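A Year of Shared Work at the Sancombe Site

When Skusside announced that part of the sorting work at Sancombe would be automated, the first questions from staff concerned hours. The second set concerned who would be responsible when a machine put a piece in the wrong place. I have worked in operations at the site for long enough to remember two earlier rounds of new equipment, and I would like to record how this one has gone so far.

The Ternavau line handles small molded and printed parts for classroom sets. Before the change, each set was picked by hand at one of the long benches, and a full order came to 248 sets. The work was steady but hard on the wrists and shoulders. Under the new arrangement, the repeated picking is being moved to robot cells in stages, and the people who did it are being trained to set up, check and correct those cells.

Training was the part that management underestimated. The original plan allowed one afternoon per person. By July it had been extended to four, and pay grades were revised to reflect the added duties. I consider that revision the most important decision of the year - without it, experienced employees would have been asked to take on technical work at the old rate.

Not every concern has been settled. The benches were a social place, and the cells are quieter. Several colleagues have said that they miss talking while they work. Breaks have been moved so that both shifts overlap at 10:30, and this has helped to a degree.

Trial work is carried out under the internal name Myung, using loose shapes in a few plain colors. Operators decide how the pieces are laid out and write down each result in the shift log, which now holds 553 entries.
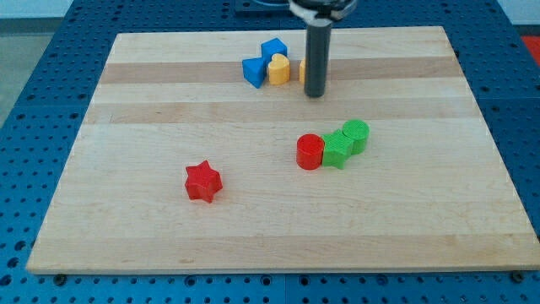 Blocks set out on the maple board, with the gripper finger close to the far group.

The log is open to all staff at the site. Comments from the benches have already led to changes in the order of tasks, and the next review will consider whether the late shift should have a second trained operator.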